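Nornthorpe library will stay open later from December

The public library in Nornthorpe will have longer opening hours from the first week of December. On four evenings of the week the doors will close at 9 p.m., and on Saturday the building will open at 8 in the morning, two hours earlier than now. The town council agreed to the change on a trial basis until spring.

The request came from readers. In the summer the library asked its visitors to fill in a short form about the hours, and 53 percent of those who answered said that they can not come before 6 p.m. because of their work. Many of them wrote also that they would like a quiet place to study in the evening, as the flats near the station are small and noisy.

"I have two children and a job in Vateo, and the bus brings me back at ten to six," said Daranee Srisuk, who borrows mostly cookbooks and crime novels. "When I arrive, the lights are already going off. For two years I have returned my books through the slot in the door and I have not chosen a new one in peace."

Head librarian Gwenllian Gethin said the evening service will be simple. One member of staff will be at the desk, and the small reading room on the upper floor will be kept for people who study. There are 30 seats in that room and they can not be reserved. The children's section will close at 6 p.m. as before. 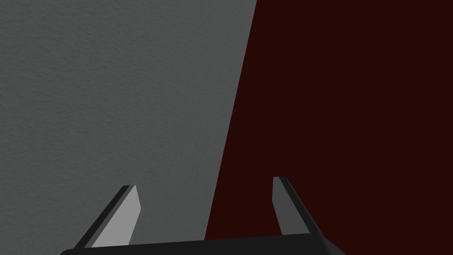

Will it cost more to borrow books in the evening? Borrowing stays free at all hours, and the fee for late books is also the same as it was.

The council will pay for the additional staff hours from the money that was saved last year on heating. Councilor Bleddyn Sayce, who voted against the plan, said he is afraid that the evenings will be empty in the cold months. He has asked for a report on visitor numbers before the trial is made permanent. If fewer than 15 people come on a usual evening, the council may go back to the old hours.

Kelechi Anozie teaches evening English classes in the town and he hopes to move one of them to the library. His group meets at present in a room above the Morris bakery, where the stairs are difficult for some of the older students. The class takes 60 minutes and is open to beginners. He expects to have an answer from the library next week.

The printer and the public computers will be switched off 15 minutes before closing. Books can be returned through the slot at any time, day or night. The new timetable is on the front door and at the information desk in the town hall.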